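Pink mailer boxes, lid won't stay shut / front edge getting ragged. Reuse or toss?

posted in Packing & Shipping, September 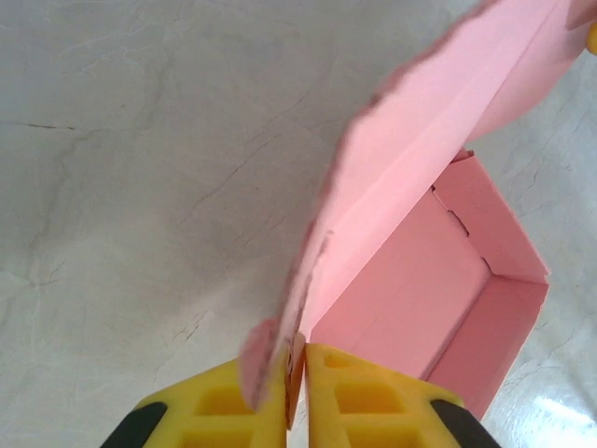

So I sell soap and candles, small scale, and I've got a stack of these pink corrugated mailers, the fold-up kind where the lid tucks in at the front. Bought 95 of them off a Stondness clearance page. Some have been opened and closed a bunch because I use them for a display at markets and then want to ship in them after. Lid edge goes fuzzy and dark, brown core shows, and the flap wants to pop back up once it's tucked. Looks cheap.

What I want to know:
Can I clean up the edge or is it done for
Is there a way to make the lid lie flat without tape all over the pink
Would you ship in one that's been folded that many times

Orders are small, 2 bars and a tin usually, under 14 ounces. Need to get a batch out by 4 pm tomorrow so quick answers appreciated. Thx

protby_suds

wascombe_packroom
3 replies to this kind of thing already on the site but they're old so here goes.

Edge first. Don't pull at the fuzz, you'll peel the pink layer right off. Steel ruler, new blade, take off the thinnest sliver you can. Box flat on a mat, lid open all the way. If the lid has tuck flaps go easy near them, trim too much and it wont hold at all. Bare brown edge is going to show whatever you do, thats just corrugated. I've gone over it with a matching marker and it was ok from a couple feet away, up close you can tell.

Lid popping up is usually the crease. Board has memory. Fold it back the OTHER way once, gently, then run a bone folder or the back of a butter knife along the inside of the crease. Then tuck and put a heavy book on it overnight. Check the slots too, if the side walls aren't pushed all the way down the tabs sit high and the lid rides on top of them. Took me forever to figure that out.

Shipping in a used one: for that weight, yes, if the corners are still crisp. Squeeze the corners. Soft = don't. And if there's a crease running along the lid where there shouldn't be one I'd keep that box for display, it's the first place it'll cave if something gets stacked on it.

One clear round sticker at the front, centered. Done.

ghaffari_paper_goods
just buy new ones?? they're cheap by the 1,000. use the beat up ones for storage

protby_suds
lol I don't have room for 1,000 of anything. But ok on the storage.

@wascombe_packroom it was the side walls. Two of them weren't all the way down. Book trick is going on tonight, will trim in the morning. Do you put the sticker half on the lid and half on the front, or under?

wascombe_packroom
Half and half. Press it down hard, let it sit a few min before you stack. Cold room and the glue doesn't grab.

stondness_returns_bin
Adding to the above, tissue paper. Not for looks, I mean crumple it and fill the empty space on top of the soap. Flat lid with nothing under it dents in. Mine were coming back with a thumb-shaped dip in the middle til I started doing that. Don't overstuff or you're back to the lid popping up.

Also if it's going in the mail, don't write the address on the pink. Use a white label, pen on pink is hard to read and I had one come back over it.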